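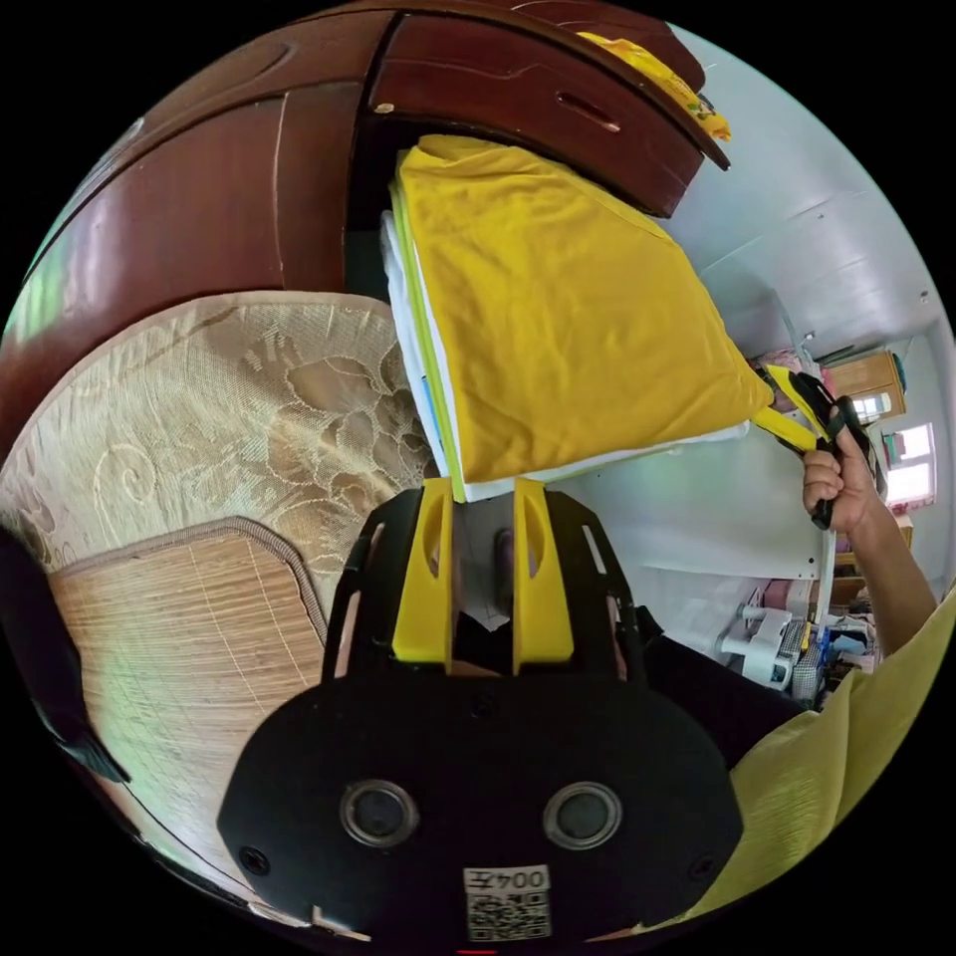

Stolleck field recorder, two months in

Quick one, polls open in the morning and I still have a list of candidates to call back. A few people asked what I was using at the Pustudach rallies after my old Billon died. So. The Stolleck. 179 dollars, bought with my own money, nobody sent it to me.

Background for those who don't read me: I cover local politics and the courts for a small news site. Mostly standing up. Press scrums, courthouse steps, mayors talking while walking to a car. What I need is something that starts when I press the button and doesn't lose the file. Everything else is extra.

Starting up. Fast. Two seconds from off to recording, and there's a real slide switch, so you can do it inside a coat pocket. The Billon had a touch button and I lost the best thirty seconds of a resignation because of it. Still sore about that.

Sound. Very good up close, good enough at arm's length. I had it at the back of the hall for the referendum debate in November and could make out every question from the floor except one from a man who was eating. Outdoors is a different story. The foam cover in the box is thin and falls off. Wind over the square at Pustudach turned half of the opposition leader's speech into a kind of roaring, and I had to ask his press officer, Alžběta Kadlec, for the written text. She sent it, nice of her, but the written text never has the part where he goes off script, and that was the part I wanted. Buy a furry cover. Mine was 10 dollars and made more differance than any setting in the menu.

Battery. They claim a full day. I get a full day of court, where you're on and off, but not a full count night. Went dead at 2 a.m. with the two last precincts still out. It does charge while recording, which the Billon didn't, so now there's a power bank in the bag and I've stopped worrying.

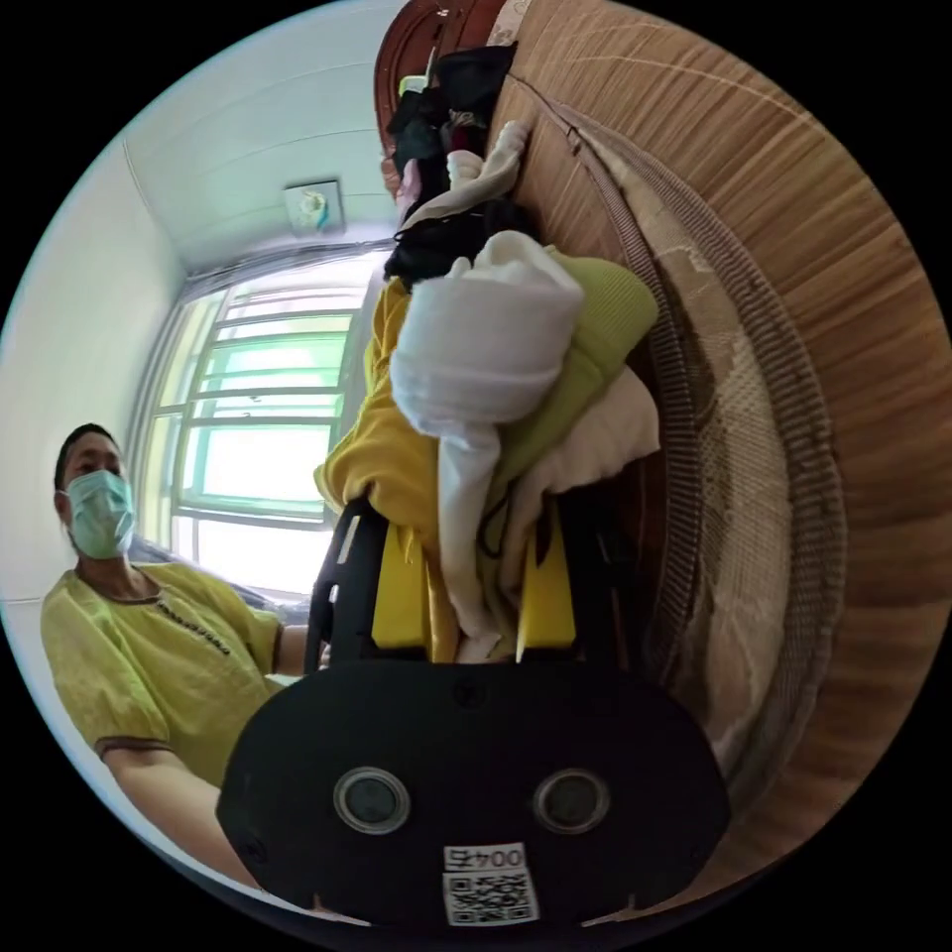 The menu is bad. Small gray letters, and "delete" sits right next to "divide". You do get asked to confirm, but the confirm button is the same one you've just pressed, so a double press and it's gone. I haven't lost a file yet. I will. You can lock a file – hold the folder key until it beeps – and I do that now after every interview, before I've even said goodbye.

Getting files off it. USB-C, shows up as a plain drive, no app and no account. Exactly what I want for source interviews. There is a PIN lock too but it only locks the screen. Plug it into a laptop and all the files are right there. If you are meeting people who could get in trouble for talking to you, take the card out and put it somewhere else. Stolleck really should say this in the manual and they dont.

Vilém Procházka on the courts beat has the Koubek, which costs 200. We sat side by side through a bail hearing and swapped files after. His is cleaner on quiet voices, the defense lawyer mumbles and his machine caught more of it. Mine handled the shouting in the hallway better, his clipped. His menu is nicer. His also has no switch, and takes forever to wake up. For court only I'd pay the extra and get the Koubek. For rallies and scrums, the Stolleck, easily.

Other stuff. The belt clip broke in the first week, tape now. Red light is very bright, put a sticker over it if you sit near a fussy judge. Speaker is useless for checking a quote, bring earphones. The time stamp was an hour off until I found the daylight setting under "language", no idea why it's there.

Would I buy it again, yes. Four out of five, would be four and a half with a decent wind cover in the box. Questions in the comments, I'll get to them after the count.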